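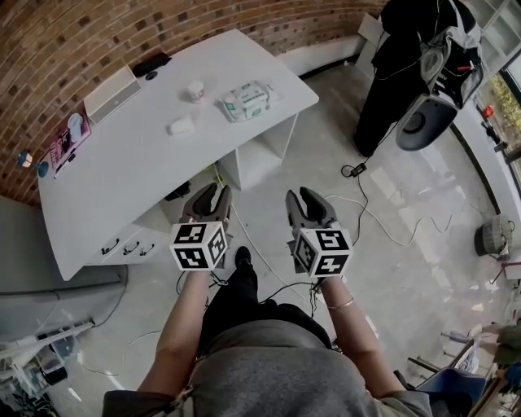

The Usimow desk in white, at an angle against the curved brick wall.

Usimow Desk with Drawer Base, White: Review After Nearly 10 Months
By Impi Peltonen

I bought the Usimow for the ground floor room of our building in Cululham, which has a concrete floor and a red brick wall that curves. The old desk was a door on trestles. It was stable enough but it had no storage, and everything that belonged in a drawer ended up on the windowsill.

The Usimow is a plain white desk with a flat rectangular top and a cabinet base with small drawers and black handles. It cost me $862 from Hubmann, including delivery to the door. Carrying it in from the door was up to us. I paid full price and have no connection to either company.

Delivery and assembly

It came in 4 boxes. Three arrived together and the last, with the drawer fronts in it, turned up a week later. Hubmann did not mention the split until I called them, and then they were polite and gave me a tracking number.

Assembly took one afternoon. The cabinet base is the slow part. The drawer runners are left- and right-handed, and the marking that tells you which is which is stamped on the inside, so you can't read it once the runner is screwed down. I put one in wrong and had to take it out again. The top is easy by comparison, but it is heavy and you want a second person to lower it on. Lay down a blanket first if your floor is concrete like ours. The corner of the cabinet touched the floor when we tipped it up and there is now a chip the size of a lentil near the bottom.

All the screws were in the bags and the holes lined up. The instructions are drawings only, and the drawings are fine apart from the one for the runners.

Fitting it to the room

Most people have a straight wall and can skip this section. With a curved wall, a straight back edge will touch in some places and leave a gap in others. I tried it flat to the end wall first, and then turned it to follow the brick as well as it could. The angle suits the room better and I can see the window from my chair.

The gap at the back takes pens. I have fished out several with a ruler. I thought about cutting a strip of wood to fill it, but I pass cables down there too, so it has stayed open. A cutout or a grommet in the top would have been welcome at this price. There is no cable tray underneath either. Mine hang loose under the opening and some of them run out over the floor, and I keep meaning to buy clips.

The feet adjust by turning. Our floor looks level and is not, so I used all of the adjustment on one corner. It has not rocked since.

The top

Usimow calls the finish Brusilex. As far as I can tell it is a matte white coating, a little warmer to the touch than I expected, and it doesn't throw the light back at you. I keep a small lamp with a blue base at the left end, and in the evening that is enough to read by without glare from the surface.

White shows everything. Ballpoint comes off if you get to it the same day. Marker needs some rubbing, and one line I left over a long weekend has faded to gray and stayed that way. Coffee rings wipe off completely. I keep a pack of wet wipes on the desk and that is all the cleaning it gets. Usimow sells a cleaner for the coating, which I haven't tried and don't see a need for.

Scratches are harder to judge. You can find a few fine ones if you crouch and look along the top toward the window. A metal stapler made the worst of them. From the chair I don't notice any.

For space, the top holds what I need it to. Small electronics go at the back along the brick, whatever I am reading goes at the left with a pen, and there is still room in front to spread out paper. If you use a large monitor and a full keyboard you may want the deeper version, which costs more. The front edge is square and not rounded. I noticed it under my wrists for the first few weeks, and then stopped. 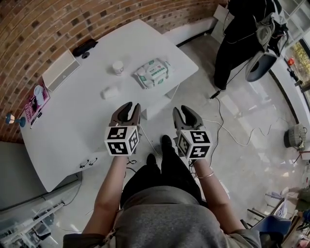
The drawers

I have mixed feelings about these. The small ones are shallow. Pens, tape, chargers, envelopes and a calculator all fit. A box of staples fits lying down. A mug does not, and neither does a hole punch, so if you are hoping to clear the whole desktop into them you will be disappointed.

They run smoothly and stop before they come all the way out. To remove one you have to lift it and pull, which took me a while to find out. There are no locks, and no locks are offered as an extra. In a room that other people use, I would have paid for one.

The handles are small and black and look good against the white. They are also easy to catch with a sweater sleeve or a trouser pocket when you walk past. One worked loose in August. It is held by a single screw from the inside, and tightening it with a drop of glue on the thread fixed it.

Sitting at it

Leg room is good on the open side. I can cross my legs without hitting the underside. You sit off to one side of the desk, with the cabinet beside you, and if you like to move your chair along the full length of a table you will not be able to. Check which side you want the base on before you order – it can't be swapped later.

Two people can share it for a short job if one of them sits at the end. For a whole working day I would not try.

Problems so far

The late box, the loose handle, and a faint creak from the joint between the top and the base when the heating comes on. I wrote to Usimow about the creak and got an answer after 10 days, telling me to retighten the bolts. I did, and it helped for a while.

Would I buy it again

Yes, though I would wait for a sale. It is solid, it cleans easily and it looks right in front of the brick. The shallow drawers and the lack of anything for cables are what keep me from giving it a higher mark.

Rating: 4 out of 5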